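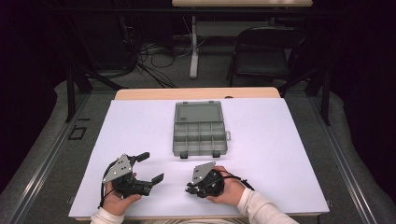
February 17, 2025

Hand-held gripper comparison, bench 2. Organizer box task.

Two pairs on test. The Tedesco pair (long paddle fingers, the ones we've had since September) and the new Hanora pair that came up from Esbridge last week. Question is still which pair we standardize on before the Dirnudbridge people want their data. They want both hands on every episode, so whatever we pick we need two good ones plus a spare. Right now we have two good ones and one with a stripped thumb screw.

Setup as before. White board on the table, organizer on the board, lid hinge away from the operator, latch side to the right. Tape the board corners this time!! Last session it crept toward the operator over the run and I had to throw out the tail end. Operator stands, sleeves down, cables over the back of the hand and not under the wrist. Tried under the wrist for a few and it snagged on the table edge.

Plan was 50 open/close cycles per pair. One cycle = left hand steadies the box, right hand pops the latch, lid all the way back, pause, lid over, press latch. Then a shorter block with parts in the cells (M3 screws, the nylon spacers, a couple of the flat washers that everyone hates).

Tedesco pair first.

Open/close fine. 50 done, no drops. Latch is the hard bit, the paddle is wider than the latch so you end up pushing with a corner of the pad. Works but it's a knack, and I don't want data that depends on a knack. Lid is easy, plenty of paddle to get under the lip. Left hand steadying is good, wide open jaws across the near side of the tray, box doesn't walk.

Parts block not so good. Paddles don't fit in the small cells. Knew that already. Have to tip the screw up against the divider and pinch the top of it. Spacers ok. Washers no. Gave up on the washers after a bunch of tries and wrote them off for this pair.

Trigger force feels heavy after a while. Hand was sore by the end of the block. Need somebody else with smaller hands to try, mine are not a fair test.

Hanora pair.

Narrower tips, lighter trigger. Latch is much nicer, one push, straight on. Lid also fine but you have to come in closer to the middle or it twists. Steadying with the left is worse, tips slide on the plastic and the box turned on me more than once. Could fix with the rubber pads, we have a strip of the 1 mm stuff somewhere. Drawer under the soldering bench?

Stopped at cycle 30. Left unit lost encoder. Opening width froze on screen while the jaws were plainly moving. Unplugged, replugged, came back, froze again a few cycles later. Swapped left and right cables and the fault followed the cable, so it's the cable and not the unit. Good news I guess. Connector shell is loose, you can wiggle it. Put tape on it and marked it BAD, do not put it back in the bin.

Finished the other 20 with the spare cable. The spare is longer and thicker and pulls on the wrist, you notice it when you roll the hand over. Not going to use that one for real collection.

Parts block with Hanora: screws good, spacers good, washers maybe half. Half is a lot better than none. Did not keep a proper tally for the washers, should redo it with a sheet.

Pose tracking. Checked both pairs against the rails. Drift on a slow end to end pass was small with either pair, nothing I'd lose sleep over. Fast passes are another story, tracking jumps when both hands come together over the tray and the mounting plates get close. Seen with both pairs so I don't think it's the gripper. Could be glare off the plates, they are shiny and the room lights hit them straight on. Try matte tape on one plate only and leave the other bare, then we'd know. Keep the mounting holes clear if you do this, the alignment pin goes thru one of them.

Latency: trigger to logged width, 130 ms on Tedesco, which matches what I had in the old notes. Hanora was 300 ms first time, which is awful, then I noticed the logger was still running with the smoothing filter on from the last job. Turned it off and forgot to write the new number down before shutting the rig off. It was lower. Redo tomorrow. And somebody please make filter off the default in the config, this is the second time.

Table stuff. White board is good for contrast against black fingers but the gray box washes out a bit in the wrist views, dividers are hard to see. Might try the blue mat under the box only. Exposure is locked, leave it locked.

Cable mess in back is still there. I know. Zip ties are on order.

Where I'm leaning: Hanora with rubber pads on the tips, if the cables hold up. If we get a second bad cable this week I would go back to Tedesco and trim the paddles down. Trimmed paddles would probly get into the middle size cells, never the smallest. Also means recalibrating opening width on every unit and I really don't want to do that.

Asked Esbridge for two replacement cables and whether the connector shell can be glued. No answer yet.

To do
- rubber strip on Hanora tips, rerun steadying, same 50
- latency on Hanora, filter OFF, write it down
- washers with a tally sheet, both pairs
- matte tape on one plate, fast pass, look for jumps
- smaller hands on the Tedesco trigger
- thumb screw for the third Tedesco unit
- tape the board

Logs are in the shared folder under organizer_box, the Hanora run is split in two becuase of the cable swap. First part has the frozen width near the end, don't train on that piece. Raw files only, I haven't cut anything yet.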